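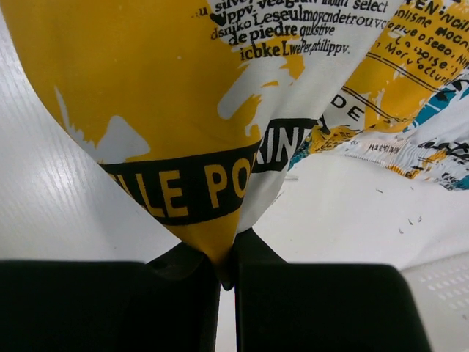
How should I wash a printed cloth before I sew with it?
Cold water, inside out or folded print side in, with a small amount of mild detergent, then dry it flat or on the line out of direct sun.

Zivard Poster Print Bundle
Mixed printed fabric pieces for bags, cushions, patches and wall hangings
Item 369
Sold by Frerichs Fabric & Thread

We love this bundle! Most of what we carry is plain cloth and small florals, the sort of thing you buy by the metre and know exactly what to do with. The Zivard pieces are louder. They have big blocks of colour, lettering in all sizes, and printed wear and scuffing that makes them look like an old street poster. Fold one in half and you get a different design. Fold it again and you get another.

The colourway in the photo is Mustard, and it's the one we keep going back to: mustard yellow, black and white with teal. The wide black bands carry big capital letters, mustard on one stretch and white on another, and there's a block of smaller black serif lettering as well. With the folds in the way you only catch bits of words (ILLE PO is the longest run of big letters you can read there), and cut pieces come out much the same. We think the half-words are the best part. Pascal Rathjen at our cutting table made a zip pouch that says nothing at all in very large letters, and people keep asking him what it means.

What you get
One bundle with a net weight of 606 g
Pieces in assorted shapes and sizes, all from the same colourway
A fibre and care tag pinned to each piece
A paper band with the item number and colourway

Pieces are folded and banded by hand, so no bundle matches the next. If you need a certain width or an exact patch of the print, this isn't the right product, and you'd do better with a cut length. Ask us and we'll tell you what's on the roll.

Colourways
Mustard
Harbour (mostly blues)
Brick (back in stock in May)

The colour changes a fair bit with the light. Mustard is warmer under a lamp in the evening and a touch greener by a north window, so if you're matching thread, do it in daylight with the cloth next to you. We sell Pesuno thread in shade 343 for this one. It sits nicely on the yellow and makes a good bright topstitch over the black. On the white parts it stands out, so change to an off-white there if you want the stitching to disappear.

What to make with it
Tote bags are the obvious place to start. A black band running straight across the front pocket looks terrific, and the lettering hides a wobbly seam better than any plain cloth will. Maja Chmielewska, who teaches our beginners' evening, puts the print on the outside and a plain canvas on the inside, and she cuts the pocket first. Once the pocket is right the rest of the bag tends to sort itself out.

Cushion fronts work well too. Try turning the piece a quarter turn so the letters climb up the side. You can also join two or three smaller pieces, which suits the print because it's already patchy – the pale scuffs and brushy streaks in the design swallow up a join line.

Smaller scraps are good for elbow patches, book covers, drawstring bags, pot hangers, and the corners of a plain picnic blanket. The tiny ones go in the quilt jar at our place. If you'd like a wall hanging, hem the top with a deep channel, slide a dowel through and leave the other edges raw for a bit.

Cutting and sewing notes
Wash first, then press from the back with a cloth in between. Keep the iron at the setting on the tag. Steam is fine on the back, but we don't put a hot iron directly on the printed side.

The easiest way to choose your cut is with a window template. Cut the finished shape out of a sheet of card, lay the frame over the fabric and slide it around until you like what's inside. Mark the corners, add your seam allowance outside the marks and cut. You'll find yourself spending far longer on the sliding than the sewing (it's quite fun, and good for a rainy afternoon).

Watch the direction of the lettering if you're cutting two sides of the same bag. One side will be upside down if you cut it as a single folded piece with the fold at the bottom. Some people like that. Otherwise cut the sides apart and put a seam along the base, with 2 cm of extra length to cover it.

A Hoson universal needle has worked for us on all three colourways. Use a longer stitch for topstitching so the thread doesn't sink into the print, and test on a scrap that has both yellow and black on it.

From customers
"I bought Mustard for a pair of stool covers and used the leftovers on an apron pocket. The kitchen is much more cheerful for it. Mine had a great long piece of black band that I still haven't been brave enough to cut." – Zoila Paucar

"Lovely stuff, but I wanted more teal and my bundle was mostly yellow and white. The shop swapped a piece for me, which was kind." – Svenja Hollmann

"Made a tool roll. The letters ended up across the pockets and I can tell the spanners apart by them. Would buy again in a darker colour." – Helmut Diekmann

On Svenja's point: the teal does vary from piece to piece, and yellow is the main colour in most Mustard bundles. Leave a note with your order if you're hoping for more of one colour and we'll have a look through the basket before we pack.

Returns and swaps
Unwashed, uncut pieces can come back with the paper band. Please keep the fibre tags pinned on until you've decided. Once a piece is washed we can't take it back, though we're always happy to talk through what else it might become.

Goes well with
Pesuno thread, shade 343
Plain bag canvas in black or natural
Hoson universal needles
Cotton webbing for handles, sold by the metre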